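Operators wanted -- two-arm teleop, Dradach project (paid, part time)

14 shares | 3 comments

Posted October 22, 2026

Quick one because we need people soon. The Dradach project at Burton is looking for 8 operators to drive a pair of robot arms by remote control and, some days, by hand. First block runs now through the end of the year, second block starts in January. You can sign up for one or both. No robotics degree needed. Steady hands and patience, yes.

If you did the Trillow sessions with us last spring, you're welcome back, just say so in your email and you can skip the intro day. Not the safety talk though. Everyone does the safety talk.

What the job is

You sit or stand at the operator station, you've got a controller for each hand, and the two arms do what your hands do. You run a short task with small parts, start to finish, then reset the table and run it again. And again. Every run gets recorded from the cameras and the joints, and the good ones go into training. Bad ones too sometimes, but they have to be marked as bad, which is part of your job.

Tasks change every week or so. Most are two-handed: one arm holds or positions something, the other one comes in and does the fiddly bit. Parts are small. Grippers end up very close together and you have to be ok with that. 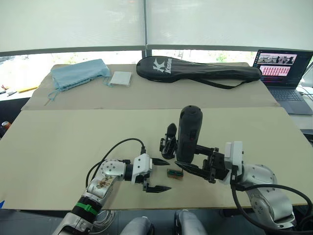
Both arms in over the block, right gripper holding the black cylinder.

Some tasks we show by hand insted of by remote. That means you take hold of the arm with the motors in free mode and move it through the motion yourself. Slower, harder on the shoulders, but better for anything where you need to feel contact. We'll train you on both. Most people end up prefering one and we try to schedule around that, no promises.

A typical shift

Shifts are four hours with a real break in the middle. Morning or afternoon, your pick when you sign up, swaps are fine if you find your own swap.

First bit is setup. Check the arms are homed, check the cables are free, check all camera views are live on the screen. Put the part on its mark. Do two practice runs that don't count. Then you're recording.

A run on the current tasks goes from under a minute to maybe three. You call the start, do the task, call the end, mark it good / bad / not sure. "Not sure" is a perfectly fine answer, Fouzia goes through those herself. Please don't mark things good to get your numbers up -- there is no bonus for numbers, and we check.

Target for the whole first block is 500 good runs per task across the team. Per team, not per person. Someone always asks.

What we're looking for

- 18 or over, allowed to work here, can get to the Burton building on your own
- Normal or corrected vision, ok looking at screens for long stretches
- Use of both hands. Left-handed people very welcome, we have too few
- Can do the same small thing forty times without getting sloppy on number 38
- Can follow a written task sheet to the letter, and tell us when the task sheet is wrong
- At least 2 shifts a week for the full block

Nice to have, not required: soldering, model building, sewing, dental or lab work, crane or excavator time, a lot of hours on a game controller. Anyone who has wired up a panel or worked with small connectors, please mention it. We've got terminal block tasks coming and they are the ones people find hardest, small screws, small openings, and you're mostly going off the wrist view.
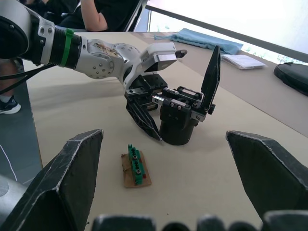 Training and sign-off

Day one is the intro day, paid like any other shift. Safety talk first, then the e-stop drill, then you drive one arm only with nothing on the table. Sounds dull. It's the most useful hour you'll get. After lunch you get the second arm and some foam cubes.

Day two and three you work next to an experienced operator on a live task. Your runs are kept but not used until you're signed off. Sign-off is 10 clean runs on a task of our choosing, watched by Samira or Fouzia. Most people pass on the first go. If you don't, you get another try later that week, and your shifts are paid either way.

Things new operators do that we'd like you to un-learn early:

- Moving too fast. The policy learns your hurry along with everything else
- Stopping dead in mid air to think. Think before the run
- Fixing a fumble and calling it clean. If you dropped it and picked it up again, mark it, there's a separate tag for recoveries and we want those
- Looking over the station at the real table when you should be on the camera views. On remote tasks, if you can't do it from the views the robot can't either

Pay and hours

Hourly, same rate for training and regular shifts, same rate for remote and by-hand work. Rate sheet goes out with the reply to your application, HR doesn't let us put it in the ad. Paid every two weeks. Travel is not covered, sorry. Coffee and tea are, and there's a fridge with a shelf for operators.

If a robot is down and we can't get it back within the hour, you go home and get paid for the whole shift. Happens more than we'd like.

This is temp work through the end of the block. A few people from earlier rounds have moved on to longer contracts as lead operators or task writers. Can't promise that, but it's not nothing.

Safety and comfort, read this part

The arms are run at reduced speed and force. You still keep hair tied back, no loose sleeves, no lanyards, no rings on by-hand days. Closed shoes always. E-stop within reach always. Nobody reaches onto the table while the arms are live, and that includes "just nudging" the part back on its mark.

By-hand work is capped at 40 minutes in a stretch, then you switch to remote or take a break. If your wrist or shoulder starts to complain, say so the same day. We will move you to something else and you won't lose hours.

About being recorded

The cameras are there for the robot and the table, but they do catch people in the backround. You'll sign a consent form on day one that says what is kept and who sees it. Faces get blurred before anything leaves the building. No audio is stored. If you change your mind later you can ask for your sessions to be pulled, up until the data set is frozen at the end of the block. We'll tell you that date ahead of time.

Some of the data is shared with our partner Avotiņš, who do their own testing on it. Names are never passed on, you're an operator number.

How to apply

Email the Dradach desk at Burton, subject line "operator" plus your name. Include:

1. A few lines about you and any hands-on work you've done. No cover letter please, really
2. Which shifts you can do, mornings or afternoons, and which days
3. One block or both
4. Left- or right-handed
5. Anything we should know to make the station work for you (chair height, glasses, breaks, whatever)

We'll reply to everyone. If it looks like a fit you come in for a half hour tryout -- you drive one arm, pick up a few things, put them down. It's not a test of how good you are on day zero, more to see if you like it. Plenty of people find out they don't, fair enough.

Places fill in order of tryouts, so earlier is better. Once the first block is full, you go on the list for January unless you tell us not to.

Contacts

Fouzia Lodhi -- tasks, tryouts, anything about the work itself
Samira Atallah -- scheduling, pay questions, consent forms

Email beats phone. Samira is in the robot room most afternoons and can't hear it ring.

3 comments | 14 shares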